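Wakana Morikawa
@wakana_bench
Monday, May 24, 2021

1/ A few people asked how the tool wall at the Ventura shop is set up, and what I'd change. Long thread. Mute me if you don't care about pegboard.

2/ The old setup was a drawer unit. Six drawers, all labeled, and every label was wrong by the second month. People opened all of them to find one pair of scissors. I took the drawers out in November.

3/ What replaced them is a gray perforated board behind the bench. The holes are on a regular grid, so hooks can go anywhere and be moved later. I moved most of them in the first week. Don't commit to a layout on day one.

4/ The hardware came to 80 dollars, counting the hooks, the pegs and the cup. The board was left over from the Pliter job, so I'm not counting that.

5/ First rule I set: small stuff you grab all day goes in the middle, at a height where you don't have to lean. For us that's screwdrivers, scissors and tape. The drill hangs up there too. It's heavier than anything else on the wall, so test the hook before you trust it. Pull down on it hard with your hand first. 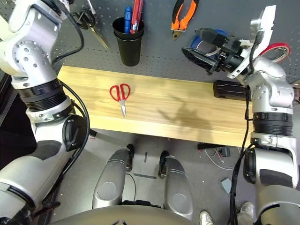
Red-handled scissors on the pine, drill and screwdriver cup up on the board.

6/ The cup is a plain black plastic one. I tried a proper screwdriver rack with a hole for each one and hated it. You had to line up the tip every time you put one back, and people stopped bothering. With a cup you drop it in, handle up, and go back to work.

7/ The drivers in the cup have a blue handle and a red handle. Pick colors you can tell apart from across the room and then stick with them. I used to have a set of identical black ones and I picked up the wrong one every single time.

8/ Don't overfill the cup. Past a certain point you're digging again, and you might as well have kept the drawer. Two in ours is plenty. Anything I only need once in a while goes in a case.

9/ About scissors. We keep a black-handled pair with long blades and a pair with red handles. The long ones hang on a hook by the handle, points down. The red ones are for tape and paper and everything else, and they spend more of their life on the bench than on the wall. I've made peace with that.

10/ Pliers go on a hook with the jaws pointing down. I know some people hang them open over a peg. I find they catch on the next tool that way, and you end up lifting two things when you wanted one.

11/ The bench itself is light wood, no mat, no liner. Glue marks show and I don't mind. A pale top makes a small screw much easier to find than the dark one we had at the Wisora unit, where I once lost the same set screw twice in an afternoon.

12/ Cases. If a tool came in a plastic carrying case and you use the case, keep it on the bench at the back, against the board, where it doesn't eat your working space. If you don't use the case, get it out of the room. We had a stack of empties under the bench for a year and I kicked them daily.

13/ End of the day, whatever is on the bench goes back up. In the middle of a job I leave it alone. Scissors and the orange-and-black screwdriver side by side on the wood is a normal working state and doesn't need fixing.

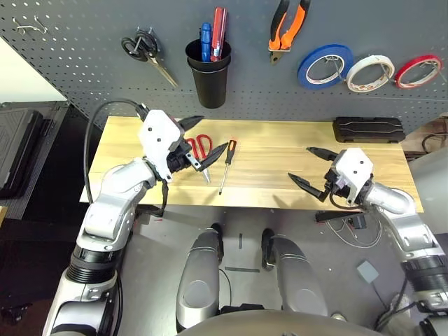 14/ Tape gets its own post. It used to live in a box, and the rolls at the bottom picked up grit on the edges and tore when you pulled them. On pegs the edges stay clean and you can see when one is getting thin.

15/ We hang blue, red and white. The white is masking tape. One roll to a peg. I tried putting rolls of the same kind one behind the other on a long peg, and the back roll just sat there while people told me we were out.

16/ Get straight pegs that are longer than the roll is wide. With a short peg, the roll walks off the end when you pull on it. I replaced all the short ones after picking the blue roll up off the floor for a week.

17/ Also leave a gap between rolls. You need room to get your fingers around the far side. If the big roll and a small one touch, you can't lift either without knocking the other.

18/ And leave a hook or so with nothing on it. Something always turns up that needs a home, and if every hook is taken it goes on the bench and stays there.
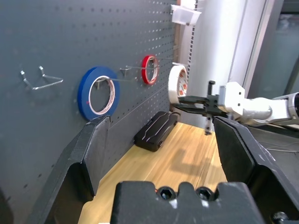
Wakana Morikawa
Shop lead, Bollanance

19/ That last one has the pegs closer up. The hook on the left with the two prongs is one of the spare ones. I like that shape for anything with a wide handle. The blue roll sits on a straight peg through the middle.

20/ The little white bin high on the edge of the board was a late addition. If I did it again I'd hang it lower. Bins are for things you look into, and up there you mostly look at the side of it.

21/ Things I'd skip: painted outlines around each tool. I did them at the last place, and then we changed pliers and had the wrong outline on the wall for 7 months. A strip of masking tape with the name on it does the same job and peels off.

22/ Things I still haven't solved: pencils. They don't stay in the cup, they don't stay on the bench, and a hook is no use. If you have a pencil answer that isn't "behind your ear," please reply.

23/ Someone already asked in replies about hooks popping out when you lift a tool off. Yes, the cheap ones do. A small zip tie through the next hole holds the base down. You can also buy hooks with a clip. I did half and half and can't tell much difference.

24/ I'll post the hook lengths later this week when I've measured them. The drawer unit is still free to anyone who can pick it up. It's solid, you'll just want to relabel it.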